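How to Write a Quiet Scene Between Two Characters

A quiet scene is two people talking, or not talking, with very little going on around them. Writers often cut these scenes because they seem slow. Most can be fixed with a few passes.

Step 1. Decide what each person wants

Write one line for each character before you start. In my story "Ostero," Iona wants Fergus to say he is leaving. Fergus wants to finish supper without saying it. Neither line appears in the scene, but every bit of talk comes out of them.

Step 2. Draft the talk alone

Write only the spoken words, with no tags and no gestures. Stop at 12 exchanges. Read them out loud and cross out any line that only answers the one before it. I usually lose four or five.

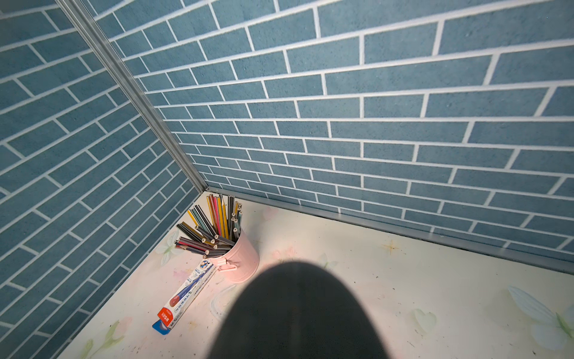
Step 3. Put the bodies back

Now add what the characters do. Pick one object and stay with it. Fergus has a bread knife, and he keeps wiping it after it is clean. If you give him a glass, a napkin and a cigarette as well, the reader stops watching any of them.

Watch for small actions that fill space — sighing, nodding, leaning back, looking over. Search your draft for each one. I allow myself one nod per scene.

Step 4. Place the setting late

Hold the room back until someone has spoken. Then give it in a sentence or two, through the person whose chapter it is. Iona grew up in that kitchen, so she would notice a new lock on the door before she noticed the view.

Before: The kitchen was small and warm and smelled of onions.

After: "You changed the lock," Iona said. The onions were starting to catch.

Step 5. Check the length

A first draft of mine runs long at the start. Cut the first 100 words and see if the scene still makes sense. If it does, leave them out. Try the same with the last lines. Mine ended with Iona washing up and thinking about her mother, and it now ends when Fergus puts down the knife.

Leave the draft alone for 7 days, then repeat Step 2 with the finished version.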